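Tabletop Waste Sorting, Prusham Workroom

Gallery by Mehwish Warraich
Posted March 28, 2018

The Prusham workroom has a bare concrete wall, a tiled floor and a folding table. The table is where mixed packaging gets sorted before it goes to the paper bin, the board bin or the reject bag. Paper is the bulk of it. The trouble comes from small pieces of plastic that get folded into the paper and travel with it. Since January the workroom log has held 2,704 entries, one per item, with the material and the bin written against each. Humaira Cheema keeps the log and Rongrong Ye checks the bins at the end of a session.

Click any picture for the larger version. Captions use the material names from the log. 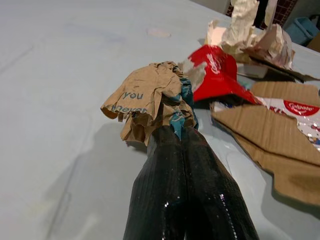

Does a paper bag with plastic folded into it go in the paper bin?

Only after the plastic is taken out. Open the bag flat, pull the plastic free and log the two as separate items. If the plastic will not come away cleanly, the whole bundle goes in the reject bag.

Kraft paper with blue print, teal-blue plastic in the folds. Also on the table: a torn piece of a Colgate box, crumpled white paper and corrugated board with a ragged edge.

Notes on the order of work. Flat board is taken first — it stacks and frees up table space. Printed cartons follow. Tissue is left until late and goes to reject, never to paper; the fibers are too short to be worth keeping. Glossy wrappers that spring back when squeezed are treated as plastic whatever they look like. Amna Tarar tried sorting by size instead of material for 14 sessions, and the reject bag came out heavier in most of them. The Petuvport room still works by size and uses bins from Drinament with a wider mouth. 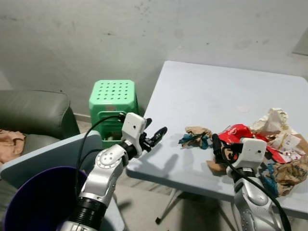
Mixed heap on the folding table: white tissue, red wrapper, brown paper, tan cardboard scrap.

Bin labels were redrawn by Hina Yousafzai. The next gallery will cover the board bin and the baling ties.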